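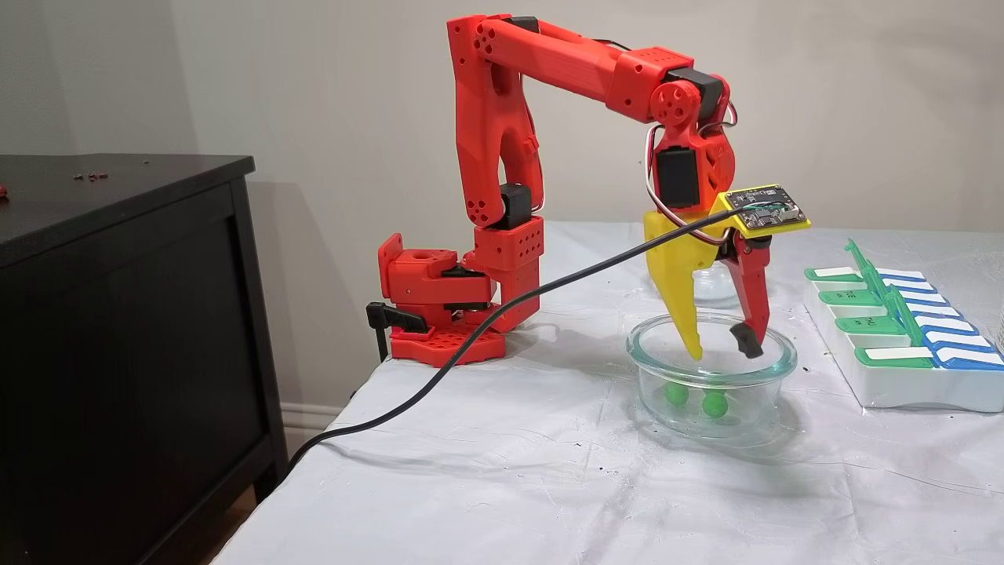

Travel Writing Workshop / Handout 5: Getting Into and Around a City on the Page

Okay, so last time we ended on Rupert's question about where a trip essay should start, and I promised I'd write up my answer because we ran out of time. I've also folded in my notes on the Kuster drafts, so if you wrote about the ferry town you'll find yourself in here somewhere.

Arrivals first. Almost all of you started at the airport. I get it, I do it too! My own first draft about Nukach opens with me standing in line for a SIM card, and it goes on for 279 words before I get to a street. I went back and counted, and it was a little painful. When I finally cut it, the piece started with me walking downhill toward the river with the wrong map, and that's where it should have started all along.

What I'd like you to try is this. Take your draft and put your finger on the first sentence where you want something. A bed, a bowl of soup, the right bus, a look at the old town before dark. Start there. You can sneak the flight in later if a reader needs it (they usually don't).

Walking

Walking is the best tool we have, and I think most of us waste it. "We walked to the cathedral" tells me you arrived. I'd like to know what side of the street you were on, whether it was steep, what was open. Flurina Hämmerli's page on Dukelow does this really well and she's letting me use it. She gets from the train station to the covered market in two paragraphs, and along the way we pass a shoe repair place with the radio on, a school letting out, and a long wall that she keeps thinking is about to end. The wall is my favorite part. She mentions it, forgets it, and then it's still there. If you've ever been tired with a backpack on, you know that wall.

Look at how few adjectives she uses, too. I went through with a pencil and the strongest word on the page is "damp."

Crowds, closures and bad timing

A lot of you apologized in your drafts for showing up at the wrong time. The museum was closed, there was a marathon, the main square was fenced off for a concert. Please stop apologizing! I once got to Clinley in October on the morning of the onion fair, with no idea there was such a thing. I couldn't get near the bridge I'd come to see. I ended up going around by the canal and eating fried bread next to a man who was furious about parking. I've been back since and walked across the bridge, and I have never been able to write a decent line about it. The onion fair I could write about forever.

One warning, though. Don't blow the crowd up. If you don't know how many people were there, say what you couldn't do because of them. You couldn't cross, you couldn't hear your friend, you gave up on coffee.

Who's "we"?

Small thing, but it came up in most of the drafts. If you say "we," tell me who that is pretty early, and then let them do something. Rupert Oberholzer had a cousin in his Kuster piece who got a name in the first line and then vanished until the hotel bill. Either she gets an opinion about the ferry or she stays home. (He's chosen the opinion. She hated it, and the new version is a lot more fun.)

History

You need less than you think. My habit is to write the history paragraph in full, dates and dukes and all, then keep only what I'd have told a friend while standing there. With Dukelow that left me one sentence about the flood, which I put next to the high-water mark on the pharmacy, where I'd first heard of it.

If you do use a fact, check it somewhere other than the plaque. Plaques are wrong a lot. The one in Nukach has the tower finished before it was started.

"Amazing" and friends

I'm not going to ban any words. I'll just say that when I write "amazing" in a draft, I leave it in as a bookmark, and then go back and ask myself what my face was doing. Was I staring up? Did I quit talking? Did I take the same picture over and over? Write that down and see if you still need the word.

For next time

Write up to 2,000 words on one arrival, in a place you'd never been before. Shorter is fine, and I'd be happy with a page. Bring 2 printed copies, one for me to scribble on and one for your partner. Read the Dukelow page again before you start, and mark every spot where Flurina tells you which way she's facing.

Also, if you borrowed my Clinley walking guide, I'd love it back. It's the one with the coffee ring on the cover.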